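Workshop notebook – subtitling and print room
Monday, January 22, 2018

Best morning in weeks! The reels of Zalumance are finally all in one building. Lensa collected the last two cans from the station before nine and we had them on the bench with the lids off by the time the kettle boiled. Reel 4 is the one I've been longing to see, because it has the whole ferry sequence, and the only version I knew until today was a fuzzy tape copy with the left side of everybody missing.

Condition first, so it's written down. Reels 1 to 3 fine, a bit of edge wear at the heads. Reel 4 has an old tape splice just before the ferry leaves, gone yellow and a bit sticky, and I want to redo it before it goes anywhere near a projector. Reel 5 has a green scratch running down the right for a good long stretch (it starts on the staircase and stops when the aunt shuts the window). I don't mind it. It's on the print, it's part of what this print has been through, and we said at the start that we weren't going to scrub anything. Smell test: nothing worrying on any of them. No vinegar.

Ran reels 1 and 2 on the flatbed with sound. What a film this is. I'd forgotten how long Khattak makes us wait before anyone speaks – the brother comes in, hangs up his coat, moves a chair, moves it back, and all that time there's a radio going in the next flat. On the tape the radio was mush. On the print you can hear it's a football match, and you can hear when somebody scores, and the brother stops with his hand on the chair. That's a joke! I've seen this film more times than I can count and had no idea there was a joke there. Lensa laughed out loud and then we wound back and watched it again.

So, subtitles. The old list (typed, from the touring print) gives nothing for the radio. I think we need one line for it, just the goal, in italics, and then leave the man alone. Lensa thinks even one line pulls your eye down at the moment you should be watching his hand. She may be right. We'll make it both ways and show it to Babita on the big screen, without telling her which is which.

Counts for the list as it stands: 93 titles in reel 1, and reel 2 is chattier. The old list had a nasty habit of squeezing two speakers into one title with no dash, so in the kitchen argument you honestly can't tell who wants to sell the shop. I've split those. It makes more titles but each one is shorter, and the argument now has its proper rhythm, where the mother keeps cutting in.

Words I'm stuck on:

"Bikero". The boys shout it at each other all through reel 2. Old list has "rascal", which nobody has shouted in a street in my lifetime. Lensa suggests leaving it as it is, since the third time you hear it you know perfectly well what it means. Leaning her way.

The grandmother's blessing at the door. Rhymes in the original. Old list makes it rhyme too, rather badly. Mine doesn't rhyme and is dull. Keep trying.

"Downstairs" – they say it when they mean the shop and also when they mean the police. The double meaning matters in reel 5, so it has to be the same English word every time, even where it sounds a bit stiff.

Bench stopped for lunch, phone calls after. 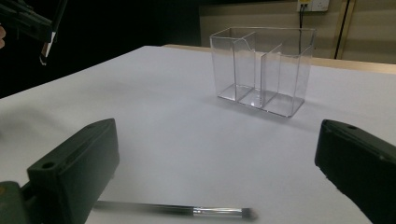 Clear three-part organiser and black-handled brush, white table.

Back at it just after two. Spent the first half hour on the join in reel 4. Old tape lifted more easily than I'd feared, in one long piece, and there was less muck underneath than I expected. Cleaned both sides, lined up the perforations, new tape, trimmed. Wound it through by hand slowly, then again a little faster. It's lovely and flat. One frame is torn at the corner but it's well outside the picture area, so I've left it in. I'd much sooner keep a torn frame than lose it and have the sound jump.

Then, at last, the ferry. I'm going to go on a bit here, sorry to whoever reads this later. On the tape it's a grey boat on grey water. On the print the water is nearly green, and there's a second boat! A small one, far off to the left, that keeps level with the ferry for the entire shot. It must be the thing the daughter is looking at when she doesn't answer her father. Every piece I've read about that scene says she's staring at nothing. Well, she isn't, she's watching that little boat, and when it drops behind she turns round and speaks. The line she says is "Are we late?" and I've always thought it was an odd thing to open with. It isn't odd any more.

Changed the title there to come in 9 frames later than the old list has it, so that she's fully turned before the words come up. Tried it earlier and tried it later and that's the one.

Footage check on reels 4 and 5 still to do. The counter read 3,823 at the end of the ferry reel's second pass but I hadn't zeroed it properly after the first, so ignore that figure and measure again tomorrow.

Grosetti rang about the screening. They can give us the small house one evening in April, with a projectionist who has run archive prints before, and they're happy with live-cued subtitles under the screen, so nothing has to be burned in. I said yes on the spot. Babita will write the programme note. She wants to know if she can mention the second boat or whether that spoils it. I say let people find it!

For tomorrow:
Reel 3, full pass with sound, start title list from scratch
Measure 4 and 5, zero the counter first
Two versions of the radio scene for Babita
Order splicing tape, we're on the last roll
Ask Lensa to listen to the boatman in reel 4, I can only get half of what he says and the old list skips him altogether
Title 27 in reel 1 is still too long for the time it's up. Lose "after all".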